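The Long Way to Teach a Short Job

By Jadwiga Walczak

At Tustico, the working day starts with an argument about who gets the good chair. It is the one beside the operator's desk, with armrests that can be set low, and a person who is going to guide a robot for an hour wants the elbows to rest on something. When I came in, at eight in the morning in October, the chair was already taken and the first computer was on the bench.

The company is small and occupies the ground floor of an old print shop in Hollton. Its customer, a recycling firm called Wuster, receives office computers by the truckload. Most of them can still be useful, if not as computers then as parts. Somebody has to open each one and take out the drives, the memory, the power supply and the cables, and this somebody is at present a person with a screwdriver. Wuster would like a part of this work to be done by robots. Tustico was asked to find out how much.

I had imagined that engineers would write the movements down as a program. They tried this in the first year, and it went well as long as every computer was the same model. Wuster's trucks bring 79 models. In some of them the drive cage turns out on a hinge, in others it slides, and the cables are never lying in the same way two times.

So now the robot is shown. A person moves it through the job from the beginning to the end, everything is recorded, and the recordings are used for training. For a single task, such as taking a drive caddy out of its bay, the team wants many such recordings, made by different people on different machines, with the good habits and also the small corrections that each person makes.

The bench is a metal one, and the tower lies on its side with the board facing up. The arms stand close enough that they can reach into the case from two directions. Everything inside is tight. Between the cables and the drive cage there is hardly a place where a hand would want to go, and the fingers of a gripper are not as forgiving as a hand.
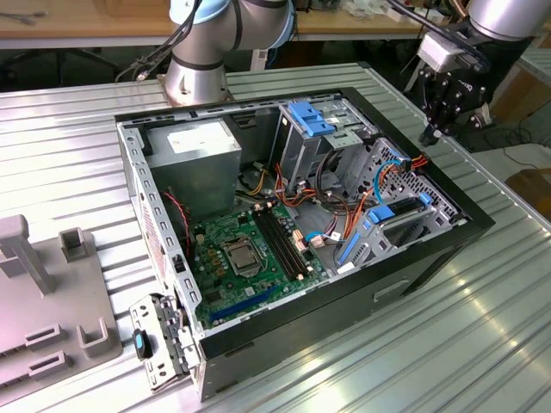 Two ways to hold a robot

There are two schools in the building, and they are polite to each other.

The first school believes in teaching by hand. You put the arm in a soft mode, take hold of it near the wrist, and pull it where it should go. The arm weighs nothing, or feels so, and you learn very fast. I managed to touch a drive latch on my second try. The weak side of this method is that your own body is always in the way, and the cameras record your sleeve together with the computer.

The second school works by remote control. The operator holds a pair of controllers and the arms follow. It is slower to learn. The operator's hands feel almost nothing of what the gripper feels, so one has to judge by eye how hard a part is being pulled, and a beginner pulls too hard. Tustico counts 13 hours of practice before a new person's recordings are kept. The earlier ones are saved in a folder with the name "kindergarten" and used only to test the software.

Palumbo is the name of the control program, and the operators speak of it as one speaks of a horse. Palumbo is tired, Palumbo does not like the left arm today. It has one habit which I found pleasant: when the gripper closes, it makes a low tone in the headphones, and the tone rises with the force. After a while the operators stop looking at the numbers and only listen.

Blue means touch me

Computer makers did the robots a favor many years ago without planning it. In many office machines, the pieces that are meant to be moved by a technician without tools are made in one bright color. On the tower I watched it was blue. The long plastic caddy was blue, and so was the latch on the drive cage. The human operator looks for the color at once, and the team hopes the robot will learn the same from the recordings, although with other makers the color is green or there is none.

Taking hold of a caddy is a good lesson in how much we do without thinking. It is long. If the fingers close too near to one end, the other end turns and catches on a cable. If they close in the middle, there may be no room to lift.

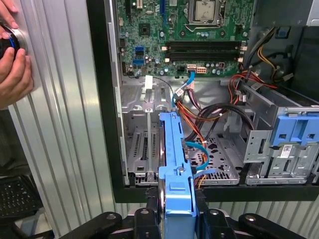
The operators have therefore agreed on a small rule, which is to close the fingers slowly, wait for the tone, and then move a very little to each side before pulling. A caddy that is free will follow. One that is still caught will push back, and the tone goes up. This little shake was not in any plan. One operator did it from nervousness, the recordings with the shake gave better results in training, and now all of them do it.

Not every part of the job is given to the robot. Tustico divides the work on a tower into 8 tasks and is at the moment recording four of them. Screws are left for later. The small clips on the memory modules are also left for later, and when I asked how much later, I received a friendly look and an offer of coffee.

I asked as well about the people at Wuster who do this work today, because it seemed to me strange to speak all morning of their hands without speaking of them. Two of them come to Hollton regularly and record. They are the best operators in the building, I was told, and from what I saw it is true. They know before they pull which cable will come along. The engineers watch them and write down things for which there was no word before, for example a way of laying the loose cables over the edge of the case so that they don't fall back.

In the afternoon I was allowed to try the controllers. I opened the gripper, lowered it over the caddy, and closed it on the air beside it. I did this four times. On the fifth the tone came, low and steady, and I was so glad about it that I forgot the shake and pulled directly. My recording went into the kindergarten folder, and the operator took back the chair.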